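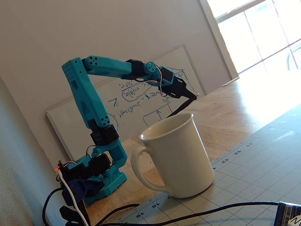
December, a bit after 2 in the afternoon

I promised myself I'd write the bench rules down before the holidays, and so far I've made tea, answered mail from the Planddale people, wiped the sill and sharpened a pencil I won't use. So I'm doing it in here first, where it doesn't matter how it comes out, and I'll copy the tidy version into the shared binder tonight.

It started with Setsuko Higuchi. She's been lending me her afternoons since the Fultari workshop and she has the sort of patience I'd love to have myself, and last week she asked, very kindly, which rules I was following. I said the usual ones. She asked me to name them! I got as far as "keep your fingers out" and then we both had a good laugh, but it bothered me all the way home.

So, rule one, which is hers really: know where the arm can reach before you put anything down. I'd been judging it by eye, and my eye is generous. Now I swing it through by hand with the power off, to the far end of its travel each way, and whatever I don't want touched goes outside that. My tea lives on the sill and stays there, even though it goes cold.

Rule two is about speed. Anything new runs at 5 per cent first, all the way through, with my hand by the switch, and then at 30, and only after that do I let it go as it pleases. It's dull as dishwater watching a finger creep toward a mug at that pace. I've caught two wrong signs in the theta terms that way though, both of them mine, both sitting up on the whiteboard in blue marker looking perfectly sensible.

Rule three, power off before hands in. A red light on the electronics means treat it as awake. I know it's a small arm and the worst I've had from it is a pinch, but Carrasco used to say (back when I was at the old shop with the big yellow machines) that you learn your habits on the little ones and take them with you. I didn't care for him much, but I do hear him every time I reach across.

Rule four is cables and I'm not there yet. I want them tied back so they don't run over the mat, and I want the thin wires at the wrist checked for rubbing every morning. The Bernitlow manual says to inspect after 2,000 cycles, and I've decided that's far too long for me, as I lose track of cycles by lunch.

Setsuko also thinks there should be a log, with the date and what changed and who changed it. I grumbled – I'm the only one who ever changes anything – and she just waited until I'd heard myself. So there'll be a log. I've found a nice green notebook for it.

Still to settle: whether visitors can run it at all, and whether the mug is a proper test piece or whether I should use something that won't smash. I'm fond of practising on a mug, it keeps me careful. I'll ask her tomorrow, and ask about cable ties while I'm at it.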